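Chapter 3
Notifications in the Connected Home

A doorbell, a speaker and a phone may all share one network and still fail to pass on a simple alert. This chapter follows a message from the button to the person who needs it.

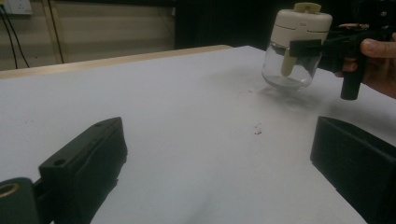 Figure 3.1 A white tabletop with pale-wood trim

Each alert makes 2 trips - one from the device to the maker's server, and one from the server to the speaker or phone. A fault on either trip looks the same to the user.

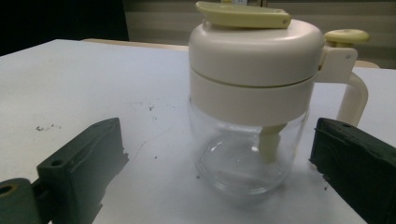

Sawatzky and Zacharias call these the outward and return legs, and we keep their terms. Section 3.1 deals with the outward leg.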